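The Long Count: How a Recall Petition Changed Orlow's Council

Residents of Orlow may remove an elected council member before the end of a term, and the town charter has said so for decades. Until last November, the provision had never been used to its conclusion. The vote that followed has left the town with a vacant seat, a divided council and a dispute over what a recall is meant to accomplish.

The petition was filed after the council approved a water agreement with the neighboring town of Trestum. Under its terms, Orlow will share the cost of a new treatment plant for 28 years. Supporters regard the agreement as the only affordable way to replace aging equipment. Opponents object to its length and to the single public hearing held before the vote.

The charter requires petitioners to state a cause but does not define one. In Orlow, the stated cause was failure to consult. The town attorney concluded that the clerk had no authority to judge whether that reason was sufficient, and the petition went forward.

Much of the campaign reached voters through their phones. Both sides relied on text messages and short videos, while the town's printed notice arrived by mail in the final week.

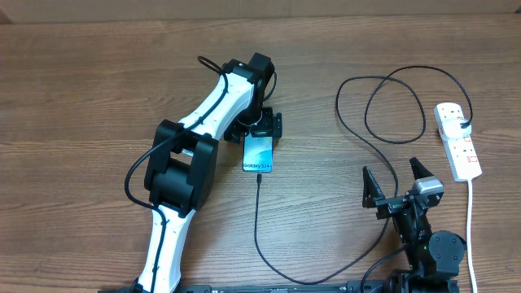
A smartphone with a charging cable plugged in.

Election rules in Orlow were written with yard signs and newspaper advertisements in mind. Printed material must name the group that paid for it. Text messages carry no such requirement, and several that circulated before the vote were unsigned. The clerk's office received 82 written complaints about them. It forwarded the complaints to the county, which replied that the charter gave it nothing to enforce.

The recall passed in the Leka and Stuna wards and failed in the remaining precincts. Because the seat is elected at large, the combined total decided the matter. Turnout was higher than in the last regular council election, a result that both camps have cited in their favor.

Those who favored removal argue that officials who commit a town to a long obligation should expect to answer for it promptly. Those who opposed it note that the council approved the agreement by a wide margin, yet only one member faced a petition. They contend that the process singled out the member with the narrowest base of support and left the policy itself untouched.

On that last point there is little disagreement. The water agreement remains in force, and the recall had no legal effect upon it.

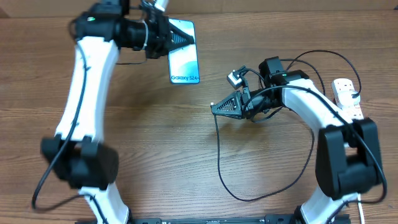 What the Council Will Decide Next

The council now has 9 weeks to fill the vacancy by appointment or call a special election. An appointment would cost less and restore a full council before budget hearings begin. A special election would give voters a second opportunity to weigh in on the agreement, at least indirectly.

Members have also received 3 proposed charter amendments. The first would define acceptable grounds for recall. The second would extend disclosure rules to electronic messages, and the third would require more than one hearing on any contract lasting longer than a council term. Each must be approved by voters before it can take effect.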